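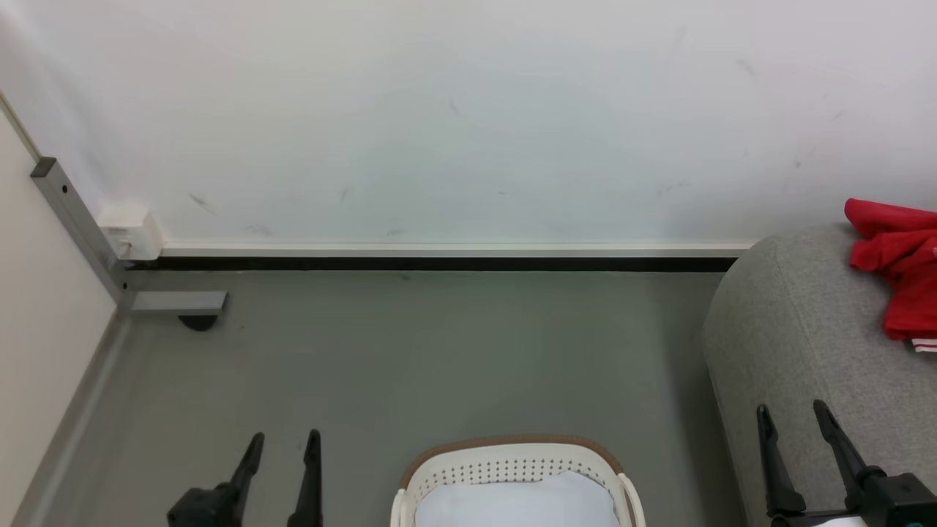
Photo: Huguette Poulain, Sullham Shared Workshop

ROB 3 - Building a Two-Armed Household Machine
Handout for Unit 3: Grippers, Cloth and the Laundry Task
Instructor: Ksawery Michalski
Workshop supervision: Lavanya Iyer

Purpose of this unit

By the time participants reach Unit 3, the base and both arms are expected to be assembled and to have passed the electrical inspection described in the Unit 2 handout. The present unit deals with the fitting and adjustment of the grippers and with the first task carried out away from the bench. The task is the collection of garments and their placement in a laundry basket. It has been retained from last year's course at the request of participants, most of whom are building at home and wish to see the machine do something of use in the room where it will live.

Cloth is a demanding material for a beginner's machine. A block or a tin keeps its shape when it is grasped and can be modelled with a few measurements. A jersey left over the back of a sofa has no fixed outline, it may be caught on the furniture, and the part that is grasped is seldom the part that determines where the rest will fall. Participants who completed the block exercises in Unit 1 without difficulty should expect slower progress now and should plan their bench bookings accordingly.

1. The grippers

The course machine carries a pair of two-fingered grippers, both black, one to each arm. The fingers close on each other in a straight line. They do not curl, and they have no joint between base and tip. Participants building from the Gelta plans will find that the finger blanks are supplied slightly long. They are to be trimmed after the gripper body has been mounted on the wrist and not before.

Finger faces. Bare printed fingers slide on knitted fabric. The inner faces are to be lined with the thin rubber sheet held in the cutting drawer. The sheet should be glued flat and left under a clamp overnight. Edges that lift will snag threads, and a snagged thread has on one occasion pulled a finger off its carriage.

Closing force. The limit for this unit is set in software at 400 on the driver's own scale. Requests to raise the limit to 500 will be considered by Ms. Iyer once the participant has demonstrated the stop procedure with the arm in motion. The scale is not a unit of force and must not be quoted as one in written reports. Two machines given the same setting can behave quite differently, depending on belt tension and on how carefully the carriage was greased.

Opening width. Each gripper is to be opened fully, closed fully, and opened again at power-up. If the fingers fail to meet squarely, the assembly should be removed and re-seated. Packing the gap with tape is not accepted at assessment.

2. Where to grasp a garment

Consider the red garment on the back of the grey sofa in the photograph. It is crumpled, and it hangs over the edge with the white trim of the hem showing. A human being would take it up anywhere at all and give it little thought. For the machine, the choice of grasp point affects everything that follows, and participants are asked to give reasons for their choice in the build log.

A grasp at the hem gives the fingers a definite edge to close upon. The trim also contrasts well with the body of the garment, which helps the colour segmentation covered in the vision notes. The disadvantage is reach. Lifting a garment by its hem means that nearly its full length hangs beneath the gripper, and the arm must be raised high enough for all of it to clear the sofa and then the rim of the basket.

A grasp at a fold near the top of the pile is shorter to lift. It is harder to find, as folds in plain fabric are separated only by shadow. The fingers may also close on upholstery. When this occurs the motor current rises sharply and the arm begins to draw the sofa toward itself. The current limit should stop the movement, but participants must keep the stop button in hand during every attempt on soft furniture.

Ms. Masson's group has had good results with a two-step method, in which one gripper lifts a small amount of fabric and the other closes beneath it before the first lets go. The method is described in full in her notes (Margaux Masson, "Regrasping for Home Builders", in the workshop binder). It is optional for this unit and compulsory for Unit 4.

3. The basket

Any rigid basket may be used. The white plastic one shown has a perforated rim and a brown trim along the top edge, and there is a pale blue cloth inside it. Participants bringing their own basket should bear in mind the following.

- The rim must be visible to the camera when the arms are in the carrying position. If a forearm hides it, move the basket and leave the camera where it is.
- A dark or coloured rim on a light basket is easier to detect than a plain one, particularly on a pale floor.
- Small holes near the rim can catch a fingertip. Release above the rim and do not lower the fingers inside.
- A cloth left in the basket changes the appearance of the interior. The software should be tried with the basket empty and with something in it.

Fabric baskets with soft sides are not suitable at this stage.

4. Preparing the room

A smooth, matte floor is preferred. Glossy floors produce reflections that the segmentation step will readily mistake for objects. Rugs should be rolled up and removed, and loose cables should be kept off the floor wherever the base may travel. A cable hanging from a wall fitting is also to be noted on the room sketch, even if it appears to be well out of reach, because the elbows swing wider than the hands and do so outside the camera's view.

Scuffs and marks on a plain wall are usually harmless. Mr. Langlois did report one case in which a faint grey mark was repeatedly offered as a grasp candidate. The remedy was to limit the search region to the sofa and the floor, and that is now the default in the course software. Participants using an earlier copy should obtain the current one from Pascal Langlois before starting.

The room sketch should show walls, fixed metalwork, furniture and the starting position of the base. It need not be to scale.

5. Logging

Every attempt is to be recorded, including those abandoned before the fingers close. The combined log now holds 3,081 attempts from past and present groups, over 400 of them made on sofas. Entries are most useful when they state the garment, the grasp point chosen, the gripper used and the manner of failure. "Dropped" is not a sufficient description. Please state whether the fabric slipped from the fingers, was pulled out by its own weight or caught on something on the way.

Build logs from home are accepted in any legible form, including handwriting. Video is welcome but does not replace the written entry.

6. Assessment

The assessment is held in June, at the Fornby bench or in the participant's home by arrangement with Mr. Michalski. The machine must collect one garment from a sofa or chair and release it into a basket, without human contact, in the best of 3 attempts. Half of the mark is given for the log and the room sketch. A machine that fails all its attempts may still pass if the log shows that the causes were properly understood.

Spare belts and rubber sheet may be purchased at cost from the Maillard cupboard. Please sign for what is taken.

Reading for next time: the first two sections of Ms. Masson's notes, and the carriage adjustment pages of the Gelta plans.

Sullham Shared Workshop | Course handouts | Contact the course office | Back to top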